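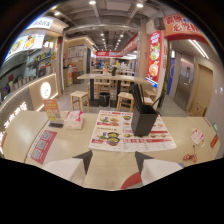

Table-clearing task: rules, scoring and where we're stuck

Stesbridge Robotics Club > Student projects > Service tasks
Page 1 of 1

sibusiso_coetzee
Club lead
Starting a new thread as the old one had drifted into the arm mounting problem, which is fixed.

For anyone joining now: the project is to get the arm to tidy a restaurant table between customers. Sibusiso Coetzee here, I run the evening group. We train it from demonstrations done by hand with the two-finger gripper, then run the same task on the arm in the workshop. The demos are recorded at real tables so that it doesn't only learn our workbench.

Task as it stands:
1. Chopstick holder to the back corner of the table.
2. Tissue box next to it.
3. Placemat square to the front edge.
4. Small loose things (cards, keys and so on) left where they are.

We have 75 demos that pass the check. 13 were thrown out, mostly for moving too fast. Comments on the task before we record more, please.

fan_48
I don't agree with number 4. If there's a cord or a set of keys on the table, a person clearing it would pick it up and put it to one side. Leaving it there makes the task easier than it should be.

Kindeck
It's left out because the fingers can't do it. I tried a lanyard on the bench for a whole evening. The tips are wedges, so they get under a card all right, but a cord just slides off or wraps round one finger. If you put it in the scoring, every team gets zero for that line.

fan_48
Then every team gets zero for it and someone might change the tips.

Kindeck
Not before July they won't.

foto_m
Question about the placemat. Is it scored by angle or by distance from the edge? The wide lens bends the table edge into a curve, so "square to the front edge" is hard to judge from the gripper view. I marked six of the demos yesterday and wasn't sure on two of them.

sibusiso_coetzee
By angle, measured with a set square after the run. Don't mark it from the video. I should have put that in the first post.

foto_m
OK. Then my two can go back in the pile and somebody with the sheet can look them up.

j_ormsby
Has anyone had trouble with the big menu placemats? Ours at school are plain white paper and the arm was fine with them. With the printed ones, full of dish photos, it went for the picture of the noodle bowl. It closed the fingers on flat paper three times running.

Kindeck
Yes, same on ours. It's had too many demos with a real bowl and not enough with a printed one. More tables with photo menus on them and no bowls would help.

fan_48
Or crop the view so it sees less of the mat.

Kindeck
Cropping loses the holder. The chopsticks stick up at an angle and you need the top of them in view to come down beside the holder and not on top of them. I'd leave the lens as it is.

fan_48
You only need the holder in view until you start coming down. After that you could crop.

Kindeck
Try it and post the numbers. I think it will be worse.

sibusiso_coetzee
Happy for fan_48 to try it on the bench. Use the same 75 so we can compare. Please don't record new ones with a cropped view, we'd have two sets that don't mix.

On the cord: I'll leave it out of the main score and add it as a bonus line, two points, arm only. That way nobody is marked down for it and there's still a reason to work on the tips.

fan_48
Fine by me. I still think it belongs in the main score.

j_ormsby
Do we move the tent card? It's not on the list. On some tables it stands right where the tissue box is meant to end up.

sibusiso_coetzee
No. If it's in the way, the box goes in front of it. I'll add that to the list.

foto_m
Can the list say which side is the back as well? We had one team treat the aisle side as the back and one treat it as the front.

sibusiso_coetzee
Back is the side furthest from the gripper at the start of the run. Updated list will be on the club page by 6 pm tomorrow.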